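Ikmont Teach Kit: hand guiding and remote control compared on a desktop PC

The Ikmont Teach Kit adds two methods of demonstration to an arm you already own. In the first, the operator holds the wrist and pushes the arm through the task. In the second, the operator sits at a small leader arm and the working arm copies it. Both methods write to the same recording format and can be mixed in one session. The kit costs £1,911 without cameras. We tested it on the removal and fitting of parts in a Dell tower laid on its side, with a grey parts tray to its left for the drive, processor and cards.
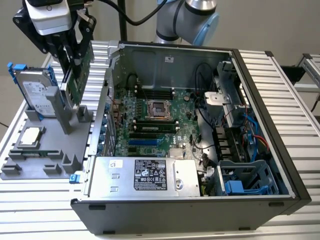
Dymphna Hanrahan
Test bench editor, 1/2/26

A PC is a fair test of a teaching tool. The parts are light, the clearances are small, and several of them need a firm push along one axis with almost no movement along the other two. A task that can be shown well by hand may be awkward by remote control, and the reverse.

Installation took most of a morning. The handle clamps on above the gripper and the leader arm bolts to any flat edge. The manual gives the order of calibration steps correctly but leaves out the tool weight entry, and without it the arm sags during hand guiding. Brian Mosoti found the setting under "Payload, advanced". It should be on the first page.

Hand guiding

Hand guiding is the better method for large, slow movements. Carrying a part from the case to the tray takes little effort and the recorded path is smooth. The drag setting has 10 levels. We used level four for transfers and level seven near the board.

The weakness is access. With one hand on the handle and the other near the case, the operator's forearm blocks the fixed camera, and any recording in which the camera view matters has to be discarded or masked. Force readings are also contaminated by the operator's grip. The software subtracts an estimate of this, which works while the arm is moving steadily and fails at the moment of contact, where the reading is most wanted.

Remote control

The leader arm removes both problems. The operator sits clear of the bench and works from the camera feeds. Latency was not noticeable over a wired connection. Over the office wireless network it was, and we stopped using it.

The wrist view matters more than the fixed view here. Beside the expansion slots, the fingers come close to the edge of the Quadro K620 card and hide its lower end. Our operators learned to line up on the slot brackets and the row of blue clips beside them, which stay visible for longer than the card itself.

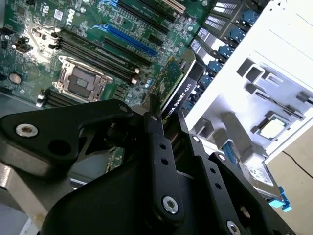 Force feedback

The leader arm has feedback on all joints, scaled from zero to full. At full scale it is stiff and tiring. At half scale, a memory module meeting its slot can be felt as a distinct step, although the final click is lost. Johanna Bühler, who did most of the memory work, preferred half scale with the grip trigger set to hold. Casimiro Vallejo turned feedback off and relied on the cameras; his recordings were faster and contained more failed insertions.

Motion scaling is the more useful control. At one to one, the leader arm suits travel between tray and case. At one to four it suits work over the board. The switch between the two is a foot pedal, supplied, with a cable that is too short.

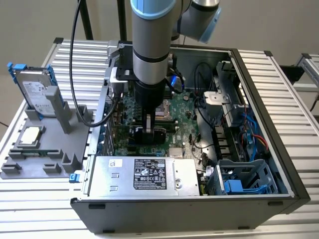
Gripper over the motherboard, with the processor and a memory module lying in the tray.

Recording and review

We recorded 483 demonstrations and kept all of them, marking the poor ones. Marking is quick: one key for good, one for bad, and a text field for anything else. Trimming is less good. The editor cuts only at whole seconds, so a pause before contact is either left in or removed together with the start of the contact.

Joint data and video are stored separately — a sensible choice — and exported together. We had two export failures, both on sessions longer than 200 recordings. Splitting the session cured it. Ikmont's support desk replied to our report the next day and promised a correction in April.
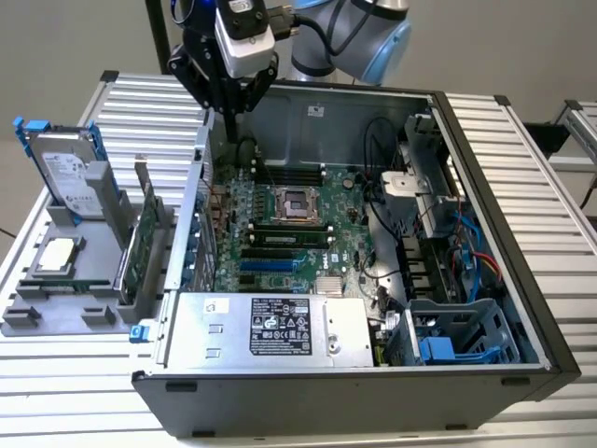
Verdict

The Teach Kit is a sound product with an unfinished manual. Buyers who mainly need transfers and simple placing could save money with a handle alone, such as the one from Stallach, which has fewer drag levels and no leader arm. For insertion work the leader arm justifies the price, provided a wrist camera is fitted and the network is wired.

For: good motion scaling; one format for both methods; fast marking
Against: tool weight step missing from manual; whole-second trimming; short pedal cable
Score: 7 out of 10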